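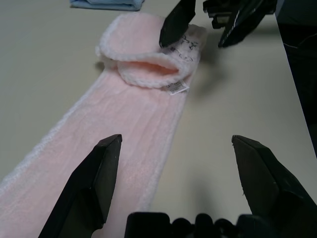

Nirkeo: a shared packing and trip planning app for group travel
Final project report, Mobile Applications module

Group: Trí Quách (back end), Afaf Hourani (design, user testing), Armindo Morais (Android), Walid Darwish (this report, plus the packing list code)
Supervisor: Birger Granström

1. What we set out to do

Group trips get planned in a chat. Someone books the flights, someone else books the rooms, the booking codes end up in a screenshot from January and then everybody asks for them again at the airport. Two of us had been on exactly that trip. So: an app where a small group keeps one trip together. Bookings, day plan, packing, who paid what.

The original proposal also had live flight alerts and a map. Birger told us in the first meeting to drop one. We dropped both in the end, map first, alerts after the mid-term review. More on that in section 5.

2. Existing apps

We looked at what was out there, mostly by installing things and planning the same pretend trip in each (five nights, two cities, one train). Most are made for one person travelling. Sharing is there but it's usually a read-only link. The ones that do let several people edit wanted every member to make an account before seeing anything, and in our own test group that was where people gave up.

Packing lists were either very long templates you have to delete things from, or an empty box. None of the ones we tried knew that if one person brings the adaptor the others needn't.

3. How it works

One person makes a trip and gets a six letter code. Others type the code and a first name, no account. The trip has four tabs: Plan, Bookings, Packing, Money.

Plan is a list of days. You add things to a day with or without a time. Things without a time sit at the bottom of the day. Simple but it took three goes, see below.

Bookings: paste the text of a confirmation email and the app tries to pull out dates, place and reference. Trí wrote the parser. It works from a set of patterns, no machine learning, which means it's good at the formats we had and poor at the ones we didn't. We collected 265 confirmation emails from friends and family (names and card digits removed before they were stored). It got date, place and reference all correct in 171 of them. Hotels did better than trains. Ferry bookings nearly always failed, the sample was tiny though.

When the parser isn't sure it leaves the field blank and shows it in orange. Early on it guessed instead. Afaf's testers didn't spot wrong guesses, they trusted them, and one would of turned up for a flight on the wrong day. Blank is better.

Packing: each item is either Mine or Shared. Shared items can be claimed. Items come from a short base list, then a few get added depending on the length of the trip, the season and whether the place provides bedding and towels. That last one was a late request from testers.

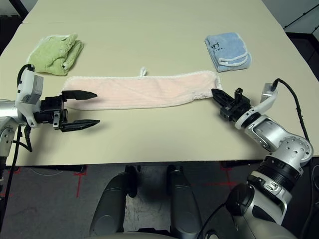
It's a single tick box when you add the accommodation. If it's left unticked then towel and sheet go on everyone's list as Mine. We had a bug for two weeks where changing the hotel added the towel again every time, and Armindo's phone ended up with eleven. Fixed by giving each suggested item a fixed id.

Money: equal split only. Uneven splits half work on the branch, not merged.

4. Technical side

Android client in Kotlin. The server is a small Python service with a Postgres database, on the department's student machine, which goes down for updates at 4 in the morning and did so during our only overnight sync test.

Offline was the hard bit. People open a travel app precisely when they've got no signal. Every change is saved on the phone first and put in a queue, then sent when there's a connection. If two people change the same thing the later one wins, except for claimed packing items where the first claim wins. We know last-write-wins is crude. There was a plan to do it properly and there wasn't time.

Clock problem: phones set to the wrong time zone by hand messed up the order. Now we use the server time for ordering and keep the phone time only for display. Trí found this by accident on a coach.

Automated tests cover the parser and the sync queue. The screens were tested by hand only.

5. What went wrong

Flight alerts. The data feed we'd picked allowed a small number of free requests a month and we burned through it in a afternoon with a loop that didn't stop. After that it was pay or drop. Dropped.

The Plan tab. First version was a calendar grid. Looked good on the laptop, unreadable on a phone. Second was drag and drop, and testers kept dragging things to the wrong day while scrolling. Third is the plain list with a Move button. Boring and everyone managed it.

Communication inside the group. For most of the first half Armindo was building against an old version of the server replies as the change was only mentioned in a voice message. Lost a week. After that any change to the replies went in a shared file.

6. User testing

Afaf ran two rounds. First round was paper sketches with people from our year. Second was the real app, used by two friend groups going away for a weekend, one to the Haddad hostel and one camping. Afterwards we talked to them and looked at the server log, which had 2,107 recorded changes over both trips. By far the most were in Packing, ticking and unticking. Money was hardly opened by the campers.

Things people said more than once:
- joining with a code was quick
- wanted to see who'd changed the plan
- the back button loses what you were typing (still true, sorry)
- wanted it on iPhone

Two groups is too few to claim much. Also they knew us.

7. If we carried on

iPhone version first. Then a change history, uneven splits, and more formats for the parser, starting with trains. We'd also want codes to expire. At the moment anybody with the six letters can get into a trip forever, and bookings are in there. Birger raised this at the demo and he's right, it should have been done before the weekend tests.

8. Who wrote what

Sections 1, 2, 5 and 7 Walid, section 3 Walid and Trí, section 4 Trí and Armindo, section 6 Afaf. Source code and the test emails (cleaned) are in the group folder, sub-folder final, not final_old.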